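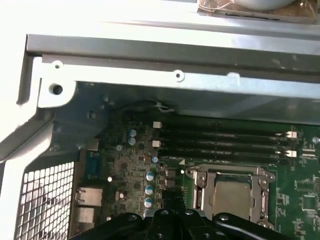 Sat 9 December

1/ Comparing two grippers on memory fitting and removal in desktop PCs. Same arm, same wrist camera, same controller. Only the gripper changes. Notes below for anyone doing similar work inside sheet-metal cases.

2/ Gripper A is the Caruso, a parallel type with short straight fingers. Gripper B is the Clavau, which closes on curved links. Both are bolted to the same Hindivia wrist plate, so swapping takes a few minutes and one hex key.

3/ The task: open the latches at both ends of a DIMM slot, lift the module straight up, put it in a tray. Then the reverse. 200 trials per gripper, split evenly between removal and fitting.

4/ The board we use has four slots side by side, with the CPU socket next to them and a steel crossbar on the other side. The crossbar is the part that matters. It decides which way the wrist can lean, and on this case it can lean very little.

5/ First result, removal. Caruso failed on 2 trials, both on the slot nearest the crossbar. Clavau had more trouble there, as its links swing outwards when they open and need room on both sides of the module.

6/ You can reduce the swing by limiting the opening in software. We did that from the second day. It helps on removal. It doesn't help on fitting, where you still have to let go of the module next to its neighbour.

7/ Second result, fitting. Here the order reverses. The curved links hold the module by its ends and keep it square to the slot. The straight fingers hold it in the middle and it rocks. A module that goes in with a slight tilt will seat at one end only.

8/ Fitting force was capped at 70 N on both. Same approach speed, same pause at contact. If you've seen older plots of mine with a higher cap, ignore them – the force sensor had an offset I hadn't zeroed.

9/ Latches. Both grippers open them with a fingertip, pushing outwards. The small white ones on this board are fairly easy to find by camera because they stand out against the black slots. On a different board with black latches the detector was much worse. I would not carry these numbers over.

10/ Camera placement. With the camera at the wrist, the gripper body takes up the bottom of the view. On the Clavau it hides some of the board to the side of the socket, including part of a row of capacitors. You need to know those are there before you move sideways.

11/ We handle it with a look-first pose: stop high, take one picture, mark the tall parts, then come down without trusting the live view for anything under the housing. Adds time to each cycle. I haven't found a way round it with a single camera.

12/ Szabolcs Kovács suggested a second camera on the forearm. Tried it for an afternoon. It sees the slots well until the wrist tips forward, then it sees the wrist. Might work on a longer bracket, but then the bracket meets the case.

13/ Lighting. Bare steel reflects, and the strip of board right under the crossbar sits in shadow. Automatic exposure picks one or the other. Fixed exposure, set for the slots, gave steadier latch detection on both grippers. Light coming through the mesh washes out the rear ports, but we don't use those for alignment.

14/ What we do use: the CPU retention frame. Large, metal, square edges, always in the same place relative to the slots on a given board. Reflections off the heat spreader confused the first version of the fit, so it now takes only the outer edges of the frame.

15/ Controller. Idholm, stock settings apart from the force cap and the opening limit. It logs at a decent rate and the logs open without special software. My one complaint is that the gripper state and the arm pose are stamped by different clocks. Check the offset before you line them up.

16/ Weight. Caruso with plate is 272 g lighter. On a small arm at full reach you can see this in how long it takes to settle after a move. In the middle of the workspace there is nothing in it.

17/ Someone will ask about soft fingertips. We ran both with the supplied hard tips. Soft pads grip the module better but bend at the latch, and the latch needs a firm push.

18/ For removal only, I'd take the Caruso. For fitting, the Clavau with the opening limit on. For both in one cell, I'd still pick the Clavau and accept the slower removals, as a badly seated module costs more time than a retry.

19/ Not tested: cases with a removable crossbar, boards with two slots, anything with a tall cooler fitted. The cooler is the one I expect to cause trouble. Next runs are planned for April, once the arm is back from service.

20/ Correction to post 6: the opening limit went in on the third day. The earlier removal runs on the Clavau were repeated with it on, and the repeats are the ones counted.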